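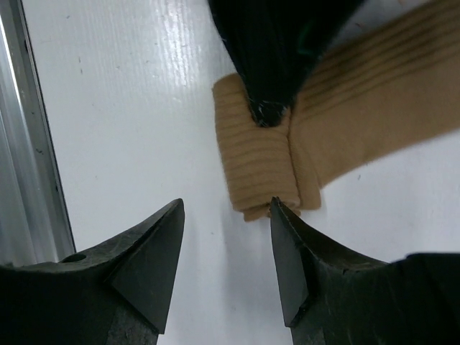

玄関の上がり框まわりの隙間風と段差の手入れ

玄関土間と廊下の境は、住宅の中でも温度差と湿度差が大きい箇所である。框の反り、巾木の浮き、床鳴りは多くの場合ここから始まる。以下は築年数の経った木造住宅を対象とした点検と補修の手順をまとめたもの。集合住宅の場合は管理規約を先に確認すること。

1 隙間の確認
換気扇を強で運転し、窓をすべて閉めた状態で框の下端に薄紙を近づける。紙が揺れる位置に鉛筆で印を付ける。印は土間側ではなく框の側面に付けると、清掃後も残る。框と床板の取り合い、框と柱の取り合いは別々に記録する。

2 清掃
隙間の砂は刷毛でかき出し、掃除機の細口ノズルで吸う。水拭きは最後に一度だけ行い、一晩乾かす。古いシーリング材が残っている場合はカッターで両端に切れ目を入れ、引き剥がす。溶剤は塗膜を傷めるため使用しない。

3 充填
幅が2ミリ以下の隙間は、木部用の水性充填材で足りる。それを超える場合はバックアップ材を先に押し込み、変成シリコーン系を打つ。マスキングテープは打設後ただちに剥がす。硬化中は框に腰掛けないこと。

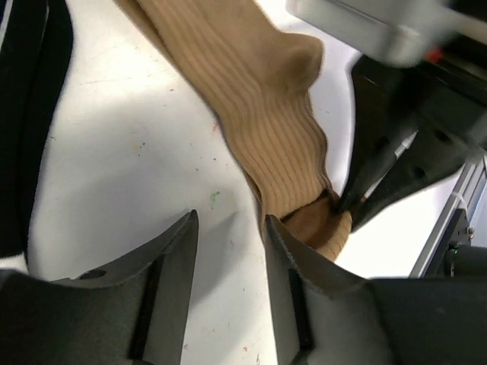 4 段差の測定
框の高さは左右の端と中央で測る。当方で改修した家では土間からの高さが178ミリあり、左端だけが4ミリ下がっていた。原因は束の乾燥収縮で、床下から鋼製束を一本追加して戻した。ジャッキアップは一日に1ミリまでとし、建具の開閉を毎回確かめる。急に上げると壁の入隅に亀裂が入る。

5 式台を置く場合
段差が大きい家では式台を置いて二段に分ける。奥行きは足裏全体が載る寸法とし、框の前面に密着させる。脚の下にはゴム板を敷く。タイル目地をまたいで脚を置くとがたつきが出る。踏面の仕上げは艶消しとする。ワックスを塗った踏面は滑る。

6 仕上げ塗装
框の上面は摩耗が早い。240番で木目に沿って研磨し、粉を除いてから浸透性の油を薄く塗り、余分を布で拭き取る。拭き取りに使った布は自然発火のおそれがあるため、水に浸してから廃棄する。ウレタン塗装の框に油は浸透しないので、この場合は同系の塗料で補修する。

7 点検の時期
年に一度、10月に行う。暖房を使い始める前であれば、木材の含水率がまだ極端に下がっておらず、充填材の追従を見やすい。梅雨時に測った隙間の幅は冬より小さく出る。

補足
Curton の改修を担当した Abimbola Oyelaran 氏からは、框の交換を検討する前に床下の通気を見るべきとの指摘を受けた。床下換気口が植木鉢や収納箱で塞がれている例は多い。換気口の前は100ミリ以上空けておく。防虫網の目詰まりは外側から乾いたブラシで落とす。

2018年5月11日 更新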